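Gift bag stall back at Posstead hall

Gift bags are on sale again at Posstead hall, doors 10am, and going quick by the sound of it. 164 went out last August. This year the target is 200.

Same idea as before. Pick a bag, pick what goes in it, pay at the end. Small ones and large ones, paper only, cord handles on the bigger size. Money goes towards the new hall roof, which still needs £3116.

Eilidh Tosh is running the packing table with Callum McIver. "We ran out of the checked ones by lunch last time," she said. "So I've orderd more. Come early anyway."

Kitchen bits are the main thing this time round, plates, tongs, tea towels, plus sweets and soap from Mafalda Lobo's stall by the door. Bring your own bits to wrap if you like, there's a small charge for the bag and the ribbon's free.

Parking at the Westell end only, the top gate is shut. Dogs fine on a lead.

A brown paper bag with blue and white checks low down and red circles on the front, with a red plate and a pair of tongs on the table beside it. 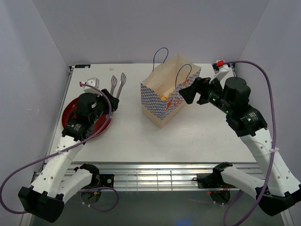

Helpers wanted

Two more pairs of hands needed for the afternoon, 2pm till clearing up. No experiance needed, 15 minutes with Eilidh and you'll have it. Names to Angus Pollock at the hall.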